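Pretend bakery corner: does the woven placemat stay or go?

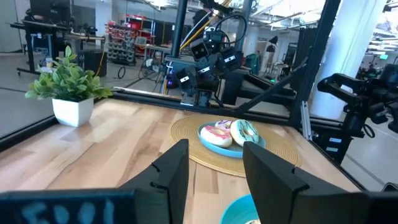 Blue plate, toy donuts, plant in the back corner

catarina_r
Posted October 3, 2023
So I'm putting together a little play cafe table for the Piltavville open house and I keep going back and forth on the placemat. I love the round woven one under the blue plate, but my sister says tan on a wood top just disappears. The donuts were part of a $20 bundle and the mint one with the zigzags is my favorite (fight me). Opinions please!

DucNinh80
Keep it. The rings give the plate something to sit on. I'd lose the plant though, it's way bushier than it needs to be and kids will go straight for the leaves.

huong.thai
Nooo, keep the plant! It's fake, what are they going to do to it? The white pot looks clean and it fills that corner nicely. My vote is to swap the mat for a yellow one.

DucNinh80
Yellow with a blue plate AND a turquoise bowl? That's a lot going on.

huong.thai
It's a donut shop, it's supposed to be a lot :)

matus_ch
Are the donuts going to stay piled up like that? The purple squiggle one is half hidden behind the others. I'd spread them out, or get a bigger plate.

catarina_r
Good call on the spreading, I'll try it tonight. Mat stays for now, sorry Hường! Does anyone know if felt donuts hold up to 6 year olds, or should I stick with this kind?

hoabui
Felt gets fuzzy fast. Ours looked sad after one weekend.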